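Home | Reviews | Budget & Planning | Forum | Contact

Vurum simulation seat, one year license: is it worth buying before the robot?

So I finally have enough hours in this thing to write it up! Quick background for anybody who missed my March post: we're a small shop, three of us, and we've been trying to work out what a two-arm mobile robot for kitchen chores would cost us, and whether we'd be crazy to buy one. Ludger Ackermann (he does our books and half our wiring) wanted a number before he'd sign off on any hardware, and the number I came back with was the Vurum seat at $2,906 for the year. He did not love it. But next to the quotes we were getting for real arms it looked like pocket change, so we went for it.

Setup took me an evening. The installer is fine, the license manager is a pain (it logged me out twice while I was making coffee), and the kitchen library that comes with it is nicer than I expected. Cabinets, knobs, counters, all ready to drop in. You can swap door styles and move the handles, and that matters a lot more for planning than I would have guessed, because the gripper you budget for depends on what it has to grab. We'd been leaning toward the wide fingers in the Giltonis catalog. After a couple weeks of cabinet runs I changed the quote to the small ones.

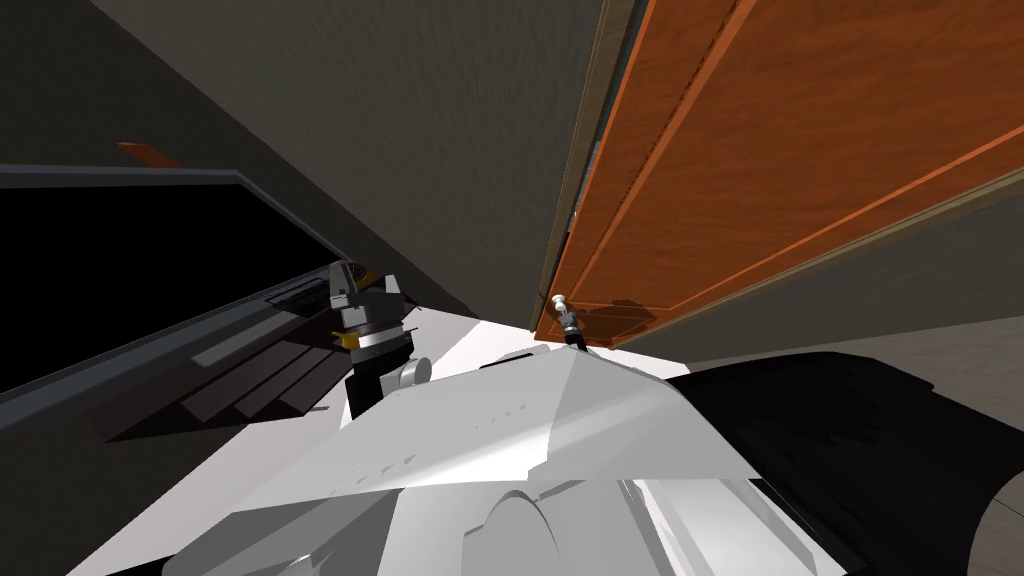
Do you need a new computer to run it?

Only if yours is pretty old. My desktop has a mid-range graphics card and handles one kitchen with one robot just fine, but Ludger's laptop choked on it, so put a decent card in your budget if you don't have one already.

What I like most is trying out reach before paying for it. I ran the same door-opening task with the base parked in different spots and got a feel for how much floor the robot wants, and that went straight into the layout drawing. I also set up a batch of 82 runs overnight and had a nice fat log to read over breakfast. You can queue up to 10 batches at once on our plan, which is plenty for us.

Now the gripes. Contact is so-so. Small round knobs are fiddly, the fingers slide around in a way I don't fully trust, and I wouldn't pick a motor size off those force readings. The camera controls are just plain annoying and I keep ending up with the whole room tilted. Support is by email and slow. And there's no monthly option, so you're in for the whole year even if your project dies in week six.

I tried the Oser trial too. Cheaper, quicker to learn, but the kitchen parts are thin and I'd have been modeling cabinets myself. If you only need a bench and a box, go look at that one first.

We're pricing the real arms through Carhuamaca now and I've got simulator time down as its own line in the budget, renewal included. Four stars out of five from me, and I'd bump it up if they fixed the license manager.

Posted 18 September 2022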